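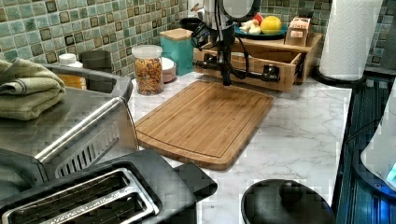 About Grabowska

Grabowska makes cutting boards and countertop accessories for home and restaurant kitchens. The workshop is in Jastville, with a finishing room and parts store in Lutgate.

The catalog lists 142 items. Standard boards are finished with food-grade mineral oil and shipped within 24 hours of the final coat passing inspection. Custom sizes are quoted separately.

Gerrit Baloyi manages production. Thulani Ngubane handles trade accounts and repairs. The minimum trade order is 100 units per size. Resurfacing requests go through the Lutgate address.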